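Huststead Diaries
Home | Diary | Projects | Reading | About
Filed under: Work days, Sorting things out

October, nearly 10 at night

I am so pleased with today that I'm writing it down before I've even unpacked my lunch bag. We finally had our desk day! Gualtiero Caruso has been threatening one since winter (he's the tidiest person on our floor and it must pain him to walk past us), and this morning he turned up with a bag of cardboard trays left over from the Nonalo order and a roll of yellow tape, and off we went.

The trays are brilliant. They've got divider walls already in them, so each one gives you a whole little neighbourhood of compartments, and you can fold the flaps back and just start dropping things in. I had grand plans for a colour system. Tùng Tô talked me down to one rule, small things in the tray and everything else finds its own spot, and he was right, because I'd still be there cutting up labels otherwise.

What I hadn't reckoned on was the cables. I don't know how cables breed but they do. There was one that went down the back of my desk, came up near Tùng's, and wasn't plugged into anything at either end. There were chargers for laptops we gave back ages ago. Gualtiero got down on the carpet with a torch and kept passing plugs up to me like a man delivering lambs, and I laughed so hard I had to go and get a glass of water.

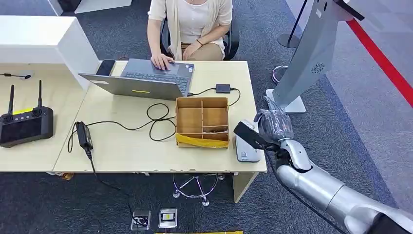
We stopped for morning tea at half past ten and I'd made the lemon slice from Mum's book, the one with condensed milk and crushed biscuits. All gone in minutes! Tùng had three pieces and wanted the recipe for his sister. Must remember to copy it out for him, and to write down that I used the bigger tin, because the quantities in the book are for the old one.

Afterwards we did the drawers, and this was the real treasure hunt. I found my good scissors, the favourite green pen I accused half the office of pinching (sorry, everybody), a birthday card I'd signed and never passed on, and the instructions for the Lurnamo kettle, which we've been descaling wrong the entire time. You're meant to leave it overnight. Gualtiero found a bus ticket he'd been using as a bookmark in a manual he never finished, and he's decided to take the manual home and give it another go.

There's still plenty left to do. The power bricks need labels at the plug end as well as the laptop end, and I want a hook or a clip of some sort so the cords don't hang down where feet can get at them. I rang Jang's, the hardware place near the station, and they've got stick-on cable clips in packs of 300. Three hundred! I said yes straight away. I'll pick them up on my way in, and whatever we don't use can go behind the telly at home, where it's a proper snake pit.

I like a room so much more when I know where things are. I sat down after lunch and could put my hand on a pen without looking, and I got through the whole of the supplier list before three, which I'd been putting off for a fortnight. I even answered the email about the car park.

Beans on toast for tea. Feet up now. Scissors are in the top drawer, left side, writing it here so I've got it in ink.

1,240 views | 2 comments | 3 shares
Older entry | Newer entry | Back to top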